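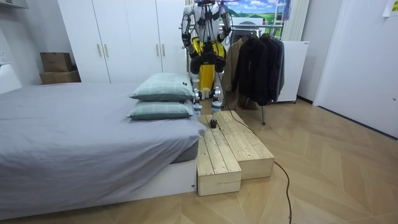
A two-tiered wooden step at the foot end of a bed.

Print this page
E-mail this article

Stair dimensions belong on the label
By Esi Aidoo

Building codes set a maximum riser height and a minimum tread depth for the stairs inside a house. Step stools and bed steps are sold as furniture, and most of the catalogs I use for specification work list them by overall height, finish and price. Riser height is left for the buyer to calculate. Tread depth usually can't be calculated at all, as the published depth includes the base.

I think sellers should be required to print both figures. A riser of 8 inches is manageable for most adults. The same riser over a tread 4 inches deep is a different object, and the person using it at night will place only the front of the foot.
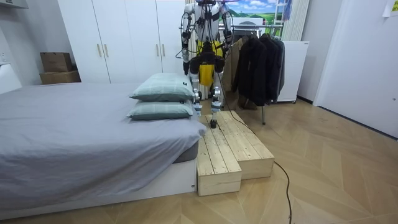
Variation between risers matters as much as their height. A person climbing sets the lift of the second step from the first. If the lower riser is short and the upper one tall, the toe catches. On a full staircase an inspector would reject the work. On a two-step unit the difference passes without comment, and adding a rug under the base changes it again.

Kwesi Kwofie, who reviewed a draft of this column, objects that labels go unread and that small shops such as Hokent would carry the cost. The first point is fair. The second is weak. A maker already has the cutting dimensions, and on a run of 200 units a printed line costs very little. Preltness prints shelf loads on its bookcases without evident hardship.

The rule I would write has two parts: state every riser separately, and state the clear tread, measured from nosing to the face of the next riser. Rated load can go on the same line.

Print this page
E-mail this article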